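Wardrobe clear-out at Simby gets bigger than planned

20 December 2019

I promised a quick update on the winter clothes collection here in Simby, so this is it — and it's a good one! We closed the list last night with 14 households signed up, and the hall cupboard is already so full that the door has to be leaned on.

If you haven't started yet, do what I do and tip everything out on the bed first. You can't be fair to a jumper while it's squashed at the back of a drawer. Denim in one heap, dark things in another, and fold as you go or you'll be at it till midnight (ask me how I know).
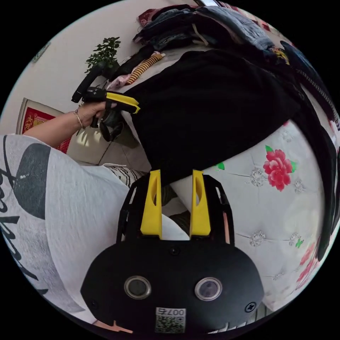

Anything you haven't worn since April can probably go. Coats, jeans and plain tops are what the Grudance shop asks for most, and they'd love more children's sizes too. Please leave out single socks and pillows, as they've nowhere to put them.

Last year's sale raised 2968 for the heating fund, and I'd be thrilled if we got anywhere near that again. We've had 600 paper bags given to us by the packing firm out at Panodport, so come and help yourself to a few — they're stacked just inside the porch.

Drop-off is at 16 Âu Lane, any evening before the holidays. Ring the bell twice, the first one never seems to carry to the kitchen.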